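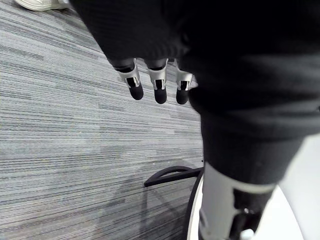 by Rodica Grecu

So the draft schedules for the fall are up, and if you ride anything that goes through the Trokmont transfer center you should go read the footnotes, in particular the one under the Saragih crosstown. It used to say "Buses wait for connecting passengers." Now it says "Connections not guaranteed." Same spot on the page, same tiny type, and I'd bet most people who ride the thing won't notice until some evening in the rain when they're watching the back end of a bus.

I've been riding out of Trokmont since before they put the roof on it, and I have opinions about nearly everything there (the bay numbering! why does it start at the far end!), but this is the one I'd go to the mat for. The wait is the whole reason the place works. You've got buses coming in from Drorkar, from the hospital side, from the mall, and they all sit there for a couple of minutes with the doors open while everyone shuffles across the platform and changes. Then they all leave. It's a lovely thing to watch, if you're the kind of person who finds that lovely, and I am.

The reason given in the draft is on-time performance. Here is how that goes. The Drorkar bus is late because of the grade crossing, so the crosstown holds two minutes for it, so the crosstown leaves Trokmont late, so it gets a black mark at the next timepoint. Enough black marks and somebody has to explain it at a meeting. Take away the hold and the crosstown leaves right on the dot, every time, and the number goes up. Meanwhile the people on the Drorkar bus, who got there a minute after the doors closed, are going to stand around until the next one. And after 7 p.m. the next one is an hour.

They don't show up in the number at all. A rider who waits an hour for a connection has, as far as the report is concerned, ridden two buses that were on time. 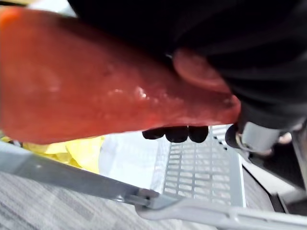

I wrote to the planning office about this back in May and got a pretty decent answer from Faizal Hidayat, who I've traded emails with before and who I think is a good planner in a tight spot. His point was that drivers were holding when they shouldn't, for buses that were way late, and that one bad hold could wreck the rest of the evening for everybody down the line. Fair! I've been on that bus. I've sat at Trokmont looking at my watch while the driver leaned out of the door to see if the mall bus was coming up the ramp, and it wasn't, and we sat there some more, and a man behind me missed the start of his shift and let us all know about it.

But that's an argument for a rule about how long you hold. You write it down: two minutes, maybe a little more on the last trip of the night, and after that you go, and the driver has something to point to when people grumble. What we're getting is no rule. "Not guaranteed" could mean the driver waits if she's nice and doesn't if she's had a day. I'd almost prefer a flat no.

The old system, by the way, had radios. The inbound driver called in if he had anyone changing, and the dispatcher told the outbound one to sit tight. If there wasn't anyone changing, the outbound bus left. That took care of most of the pointless waiting right there. I asked Demyd Pavliuk, who drove the crosstown for years and is retired now, when it stopped, and he said it kind of faded out when the new dispatch software came in, because the software knows where every bus is and so everyone figured the calling wasn't needed. Well, it knows where the bus is. It doesn't know that there's a woman on it with a stroller who needs the 3.

And I'd like to say something about the Jero shuttle, since it keeps getting brought up as the answer. Jero is the on-demand van, the one you book on your phone, and the draft says evening riders who miss a connection "may wish to consider" it. I've considered it. I have used it, too, and when it comes it's very nice, the seats are better than on the buses. But it covers only the north side after dark, and the whole south end of the crosstown is off the edge of its map. You can't tell people in Saragih Heights to consider a van that won't go there. 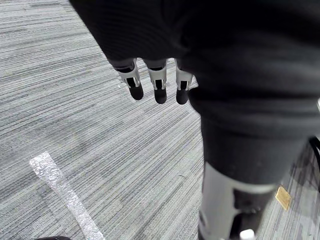
Robot hand, black sleeve

What does all this save? The draft has a table. I've read it a few times now and as far as I can tell it saves no buses and no drivers. The running times are the same, the layovers are the same. The only thing that changes is who eats the delay, and it's moved from a column that gets counted to some 200 people a night who don't. I don't think anyone set out to do that. I think they looked at a red square in a report and wanted it green, and I've done the same thing at my own job, so I'm not going to act shocked.

Aisyah Manurung wrote a letter in the neighborhood paper saying riders should plan on the earlier bus and quit complaining. I'll just say that if you get off work at the time you get off work, there isn't an earlier bus.

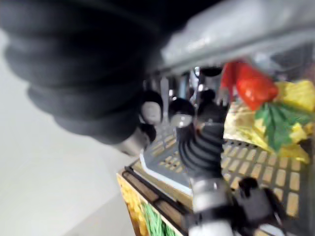 Now, if they do go ahead with this, at least fix the signs. The departure board at Trokmont shows a bus in white letters right up until it's gone, and from the Drorkar bay, which is clear across the platform, you can't tell whether the crosstown is loading or about to pull out. Give me color. Any color! The front of that wooden box is done in yellow and orange with green strips down low, and even something along those lines on the board would work: green while the doors are open, yellow when it's about to go, orange when you shouldn't bother running. Half the people who sprint across there are sprinting for a bus that's going to sit another minute anyway, and the other half have already missed it.

I'd still rather have the hold, though. Signs are cheap and I'm for them, but a sign mostly helps you find out sooner that you're stuck.

Comments on the draft are open for a while yet. Hildegard Brinkmann at the riders' desk reads all of them, or she did the last time around, and she wrote me back with a question about which trip I meant. So name your trip. Say which bus you come in on, which one you change to, and what time, and say what you do when you miss it. Mine is the 8:40 p.m. crosstown, southbound, coming off the Drorkar bus, and when I miss it I walk.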